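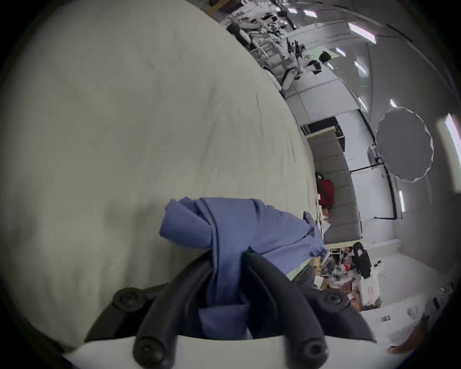

Blue cloth on the cream cover, wrinkles and all

Rag basket people, how do you fold yours?
Forum: Laundry and Linens

subira_w
Posted 31/07/2026
OK so I finally pulled every cleaning cloth out of every drawer and I am having way too much fun with this! The blue one up top is my problem child. It's frayed along the edge, it bunches up the second I let go of it, and I still reach for it before any of the nice ones. I want to fold the whole pile so it stands up in a drawer like little books (my cousin Jeptoo does hers that way and it's gorgeous). Do you fold the ratty ones too, or just toss them in a basket and be happy?

tadow_linens
Basket! Basket all the way! I folded rags for a whole winter and then one October I dumped them all in a wire bin and never looked back. You grab one, you wipe, you wash it. Love that blue by the way.

Wahyudi Oei
I'll disagree with tadow, kindly. A folded cloth gives you clean sides to work with. Fold in half, fold in half again, wipe with one face, flip, open it up, wipe with the next. I can do every window downstairs with 2 cloths that way. If it's already folded in the drawer you're ready to go.

tadow_linens
But you can fold it in your hand in one second, Wahyudi!! Why do it twice?

Wahyudi Oei
Because I like opening the drawer.

adhiambo.o
Ha, fair enough. Subira, for the frayed edge: trim the loose threads with sharp scissors and run a zigzag stitch all the way around. I did a stack of old dish towels like this and they've held up beautifully. Don't pull the threads, whatever you do, they just keep coming.

kashindye_k
Can we talk about the cream cover for a minute? Those big soft wrinkles are lovely but I'd never get a neat fold on top of that. I use the kitchen counter. Smooth the cloth out with the side of your hand first, long edges in to the middle, then in thirds. Makes a packet that stands up by itself.

subira_w
Kashindye I tried thirds just now on the table and IT STANDS UP. I did a little dance. The thick ones flop over a bit, but the thin ones are perfect.

adhiambo.o
Thick ones in half and then rolled! Pack them in snug and they hold each other up.

tadow_linens
You've all lost your minds and I'm a tiny bit tempted. Still keeping my basket.

subira_w
Compromise: good cloths folded in the drawer, ratty ones in a basket under the sink. Going to try the zigzag on the blue one. Adhiambo, does thread color matter, or can I use up the orange I've got?

adhiambo.o
Orange on blue, yes please! Wash it first so any shrinking is done before you sew.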